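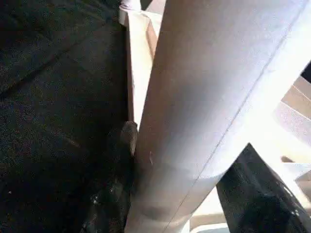 Day one of Operation Craft Closet. I have owned this apartment for two years and the closet has owned me for pretty much all of it.

First problem: paper. So much paper. Iwona Tomaszewski was clearing out her studio in Ledness in February and asked if I wanted "a few rolls." Reader, I said yes to the few rolls.

The pale ones are the worst to store! Lean them in a corner and they slump, lay them flat and something heavy lands on top. And every little smudge shows, so now I wash my hands before I touch anything like I'm going into surgery.

Tried the umbrella stand trick. It holds 2 rolls and then falls over. Next.

Juraj Mikuš (upstairs, wraps gifts like a department store) says keep them upright in a tall box, seam side in, with a strip of old T-shirt around the middle instead of a rubber band. Rubber bands leave dents. I have so many dents.

Dark fabric update – it picks up every speck of lint in the building. I went over my big black piece with the sticky roller, turned around to get tea, came back, lint. How??

Almost 200 sheets of tissue paper found behind the sewing machine. I bought more tissue paper last month. Moving on.

Keeping the cardboard, by the way. Flat pieces make good dividers, and I'm cutting a few down tonight so the fabric stops sliding into the paper.

OK it's 11 pm and the hallway is still full of stuff. If you have a way to store long rolls in a closet with a sloped ceiling, please tell me – I'll try it tomorrow.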